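Budget d'équipement en robotique de manipulation

Le budget d'équipement en robotique de manipulation désigne l'ensemble des dépenses prévues par un laboratoire, une entreprise ou un établissement d'enseignement pour acquérir, installer et maintenir le matériel servant à la saisie d'objets. Il couvre les bras, les préhenseurs, les capteurs, les postes de calcul et, de plus en plus souvent, les outils tenus à la main qui servent à enregistrer des gestes sans bras motorisé.

Postes de dépense

On distingue habituellement l'achat initial, l'installation et les consommables. L'achat initial est le plus visible, mais il dépend fortement du choix du fournisseur et du degré d'intégration demandé. L'installation comprend le socle, les protections, le câblage et la mise en conformité du local. Les consommables regroupent les garnitures de doigts, la visserie, les batteries et les supports de stockage. Les garnitures souples s'usent plus vite sur les textiles rugueux et sur le carton que sur les surfaces lisses.

Les frais de licence logicielle sont parfois comptés à part. Lorsqu'ils sont annuels, ils relèvent du budget de fonctionnement et échappent à l'enveloppe d'investissement, ce qui complique la comparaison entre deux offres.

Planification

La méthode dite de Fliltberg, du nom du centre technique où elle a été mise au point, répartit les achats en 3 tranches. La première finance les outils manuels et le stockage des données. La deuxième porte sur le bras et son contrôleur. La dernière est réservée aux pièces de rechange et n'est engagée qu'après une période d'utilisation réelle. L'ingénieure Wing-sze Tsai, qui en a rédigé le guide, recommande de clore les demandes de devis en décembre, avant la révision des tarifs.

Dans le plan type du guide, un outil manuel est inscrit pour 200 euros de pièces et un lot de garnitures pour 20 euros. Le seuil à partir duquel une mise en concurrence écrite est exigée est fixé à 2 000 euros. Le fournisseur Skivovau vend les plaques et les doigts séparément, tandis que Negash ne propose que des ensembles montés.

Choix selon la tâche

La nature des objets manipulés oriente la dépense. Pour les pièces rigides, la répétabilité du bras prime. Pour le linge et les vêtements, l'ouverture des doigts, leur surface de contact et la variété des lieux d'enregistrement pèsent davantage. Un outil portatif peut être employé dans une chambre ou une buanderie sans aménagement du local.

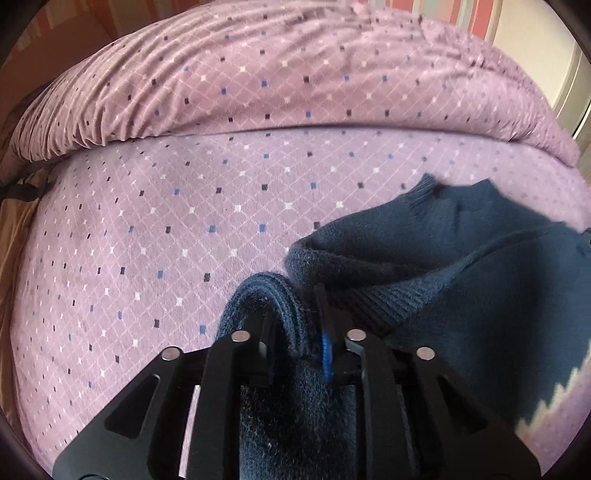

Préhenseur manuel à deux doigts parallèles pinçant un pli de pull bleu marine sur un lit.

Le programme Vistano a ainsi reporté l'achat de son bras pour acquérir d'abord plusieurs outils de ce genre. Ce report suppose de vérifier que les doigts manuels et ceux du futur bras ont la même géométrie, faute de quoi les enregistrements sont difficilement réutilisables.

Voir aussi

Coût total de possession
Préhenseur
Amortissement comptable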